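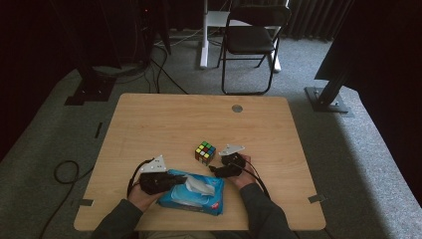
浅色木桌，两只手，2018-06-07

开个串，讲Olthorpe那个桶匠代表。前阵子答应过的，一直拖。边翻书边打字，错别字不管了

---

背景先糙着过一遍。费城那边把宪法草案写完，不是直接生效，要各州自己开会批。各州的会要代表，代表从镇上选。很多小镇就是这么被拽进来的，前一天还在吵牛跑到谁家地里，后一天要讨论联邦征税权

---

Olthorpe，新英格兰的一个镇子，小，穷，路烂。镇民大会的记录本留下来了，是我最喜欢的那种材料，干巴巴的，偶尔冒一句人话

---

我手里这本是Eun-seong Yoo整理的抄录本，Reto出的小册子，纸薄得透字。注释比正文长。推荐，但别指望好读

---

桶匠叫什么，记录里写法不统一，同一个姓拼出5种。Yoo选了一种，我不太服，串里就叫桶匠吧，省事

---

桶匠没上过什么学。字是会写的，账也会算，签名很用力，墨都洇到背面去了（Yoo的注，我没见过原件）

---

那他凭什么当代表？

镇上有牧师，有律师，还有一个在大陆军里当过军官的。按说轮不到他

---

牧师不想去。冬天，路远，他膝盖不好，记录里原话大意是“牧师先生以身体为由辞谢”。军官那年欠着债，出镇有麻烦。律师倒是很想去

---

律师想去，镇上偏不让他去。哈哈哈

欠债的人太多了，替债主打官司的就那么一个。你说选谁

---

这里要插一句，战后那几年乡下是真的惨。没硬币，州里要收税，债主要收钱，法院一判就拉牛拉地。马萨诸塞西部直接闹起来了，农民拿着枪堵法院。讲制宪不讲这个我觉得都是飘着的

---

所以乡下人对“一个更强的中央政府”什么反应，不难猜。刚送走一个收税的，又来一个？

---

Olthorpe投票选代表，第一轮没出结果。第二轮桶匠赢律师8票。不算多，但够他出门了

---

然后是最好看的部分：给代表的指示

当时有些镇会给代表写一份书面指示，告诉他你去了要怎么投。今天看有点怪，派你去开会，话先给你写好。但在他们看来天经地义，你是我们派去的嘛

---

也有人反对这做法，说那还辩论什么，寄封信去不就得了。两边都有道理。代表到底是带着自己的脑子去，还是带着镇上的嘴去，这个问题吵到今天也没吵完

---

Olthorpe的指示大意：

新宪法没有权利法案，不放心
国会能直接收税，不放心
众议员任期比一年长，不放心
所以，反对，除非改

---

“任期比一年长不放心”这条我每次看都要停一下。他们习惯一年一选，觉得一年不选就要出暴君。众议员定成两年，在他们看来已经很过分了

参议院那个任期就更不用说了，记录里只写了一个词，Yoo译成“太久”

---

指示的草稿边上有一处小字，署名只有两个字母，Vi。谁写的没人知道

内容是问：如果别州都批了，我们单独不批，怎么办？

---

这句问得很准啊。整份指示都在讲怕什么，就它一句在讲后果

---

Vi是谁，Yoo给了几个猜测：书记员的缩写，某个女性家属的名字，或者根本是后人加的。她自己倾向书记员。我倾向后人加的，因为那个问法太像知道结果的人了。当然我也没证据，纯瞎猜

---

有人评论问会不会是罗马数字六。。。想过，Yoo也提了一嘴，前后没有别的编号，说不通。先放着

---

桶匠出发。路上经过Prerivbridge，跟那边的代表搭伴走。Prerivbridge是个靠河的镇，有码头有磨坊，有生意，态度跟Olthorpe完全反着来

---

做生意的镇普遍想要新宪法。各州各收各的关税，各发各的纸币，货过一条河就要重算一遍账，烦都烦死了

而种地的镇东西基本不出县，体会不到。一个国家两种日子

---

两个人同路走了几天。聊了什么，没有记录。真想听

桶匠的花销单子里倒是有：住宿，马料，还有“给Prerivbridge先生的酒”。他请的。后来镇上还为这笔钱报不报吵了一场，后面说

---

会议本身。别想像成电影里那种一个个站起来演说的。大部分人从头到尾没说过话，坐着听，冷，烤火的位置还要抢

---

会上是逐条过的，一条一条念，一条一条辩。这个程序其实对支持派有利。反对派本来攥着一股劲，一上来就投他们很可能赢，拖下去劲就散了。而且律师商人牧师会说话的多半坐在另一边

---

乡下代表很清楚自己说不过。有种发言在各州的记录里都能闻到味儿：我是个没学问的人，你们这些体面先生把药片裹得很甜，我们咽下去才知道是什么。大概这个意思

---

桶匠发过一次言。就一次。Yoo从一个旁听者的信里找到的，转述，短得可怜

他问，征税权写在这里，那什么时候不能征写在哪里？

---

桶匠问的其实就是权利法案的问题，换了个箍桶的问法。信里说有人笑，有人没笑。没写谁回答了他

---

支持派对这个问题的标准回答是：宪法只给了列出来的权力，没列的就没有，你何必再写一张单子说不许干什么。逻辑上挺漂亮

但乡下人的逻辑是，漏水的桶都是箍匠说不漏的时候漏的（这句是我编的，他没说过，别引用）

---

转折：建议修正案

马萨诸塞那边先搞出来的办法。先批，批的同时附一份“建议将来这么改”。不是条件，是建议。后面几个州跟着学

---

这招给了摇摆的人一个台阶。回镇上可以说，我投了赞成，但我把你们不放心的都写上去了呀

反对派的硬骨头当然看得出来，建议没有约束力，批了再改和改了再批是两码事。吵得很厉害

---

桶匠手里那份指示写的是“反对，除非改”

问题来了，附了建议修正案，算不算“改”？

---

他投了赞成

---

对，投了赞成。我第一次读到这儿也愣了一下，往回翻了几页以为看串行了

---

回去以后镇上炸了。记录本里那次大会写了好几页，平时一次也就半页。有人说他卖了镇子，有人问Prerivbridge的酒是谁喝的谁请的，就是那笔花销。律师也站起来了，律师居然帮他说话

---

律师帮他说话这点很妙。律师本来就支持新宪法，输给他8票没去成，结果他去投了律师会投的那一票。律师那段话很克制，说代表要听了辩论才算代表。Yoo注释里说这是全本最好的一段，同意

---

桶匠自己怎么解释的？

记录写：他说他听了，他们说会改，他信了

完

---

没了。就这一句。没有大道理。我觉得比很多大人物的回忆录有意思，大人物会给你写二十页当时如何深思熟虑

---

镇上的处理：花销照报，酒钱不报。下次不选他了。很公平，很镇民大会

---

后来权利法案真的写进去了，第一届国会提的，各州再批。他“信了”的那件事算是兑现了一大半。征税那条没改，Olthorpe的人继续骂税，骂了很多年

---

镇上有没有因此给他平反？没有。记录本里再没提过这事。他后来当过看围栏的，量过木头，都是镇上的小差事。死的时候欠他钱的人比他欠的多

---

几个材料上的问题，给想自己去翻的人：

一，抄录本不是影印，Yoo把拼写统一过一部分，要抠字眼的小心

二，旁听者那封信只有节录，全文在哪她没交代，我给出版社写过信，没回

三，地图印反了，Prerivbridge标在河的另一边，勘误没有，我自己拿铅笔改的

---

小册子将近200页，正文不到一半，其余是注释和花销单子。花销单子别跳，修桥多少钱，打狼多少钱，牧师的柴火多少钱，看完你会明白他们为什么那么怕多一个收税的

---

回几个评论

问罗德岛的：那是另一个故事了，他们干脆不开会，先搞全民投票，支持派多数不参加，结果自然是否。拖到联邦政府都开张了才批。以后单开

---

问为什么总写小人物：因为大人物的信都被人翻烂了，轮不到我

---

问“指示”有没有法律效力的：基本没有，靠的是面子和下一次选举。桶匠这个例子就很清楚，违反了，也没人能拿他怎样，下次不选而已。后来讨论权利法案的时侯，国会里有人提过要把人民“指示代表”的权利写进去，辩过，没通过。这段辩论很值得读

---

问Vi的又来了两个。。。真的不知道！手写的V和N在那页上都很难分，连是不是Vi都不一定

---

更正：前面说“前一天还在吵牛”，查了下是猪。猪跑进别人家地里。那次大会吵猪的篇幅比吵宪法征税那条还长

---

先到这，下一串写花销单子，打狼那笔钱前后对不上，我再在算一遍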